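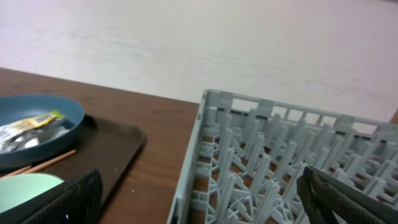

A rack is only as good as the space left in front of it, one member of our party remarked on the way in, and the point came up again several times before the visit was over. It also gives a fair idea of what the August visit to the Udgate housekeeping center was meant to cover. The delegation from Costier had asked to see how tables are cleared and how dishes are sorted, and the center arranged the morning accordingly.

The visit began at 9 a.m. with a short welcome and a tour of the storage corridor. The group numbered 12. Udgate provides basic housekeeping instruction to residential homes and small dining halls in the district, and its courses are open to staff with no previous training. Costier is preparing a similar course for its own sites and wished to compare room layout, equipment and working order before placing any orders.

The clearing room is plain. Walls are light and the work is done on wooden tabletops at standing height. A light gray plastic dish rack with upright pegs is set on the table itself, next to a dark brown serving tray with rounded corners. Our own practice has been to keep racks on a separate counter by the sink, and several members of the group asked whether the shared surface becomes crowded. The center's answer was that it does, and that learners are expected to deal with it: a large plate has to leave the tray before the bowls can be handled safely.

Tableware is deliberately mixed. Learners meet plates and bowls in different sizes and colors, and a bowl may still hold food when the exercise begins. The center considers this closer to an actual dining room than a matched set would be. Leftovers are dealt with first, followed by wrappers and used tissues, and only then is anything placed in the rack.

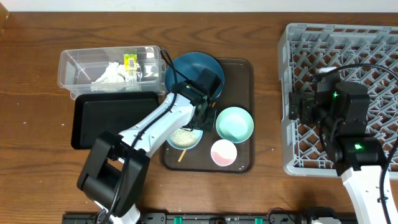

Small waste was the subject of a longer discussion. The center prefers an open container with clear walls, so that staff can check at a glance that a spoon or a chopstick has not gone in with the packaging. Preda, the district supplier, also offers a lidded type. Udgate tried the lidded type for one term and returned it, as learners tended to leave waste on the tray when the lid was closed.

Trays are kept in more than one color. Brown is used for serving — black may be used for items that are to go back to storage. This rule is not posted in the room, and our group would suggest a short printed notice for any site where staff change often.

A second session, held in the Sturkel wing, dealt with linen and lasted 2 hours. It is covered in a separate report.

The following matters were noted for Costier:

Table depth should be measured with both the rack and the serving tray in place. The table size given in our draft plan was set without the rack.

Peg spacing should be checked against the bowls already in use at our sites. Deep bowls do not always stand well between narrow pegs.

Course groups at Udgate are limited to 8 learners. The draft plan allows for more and should be revised.

The center has agreed to send its equipment list and a copy of the course outline. Both will be forwarded to site managers on receipt.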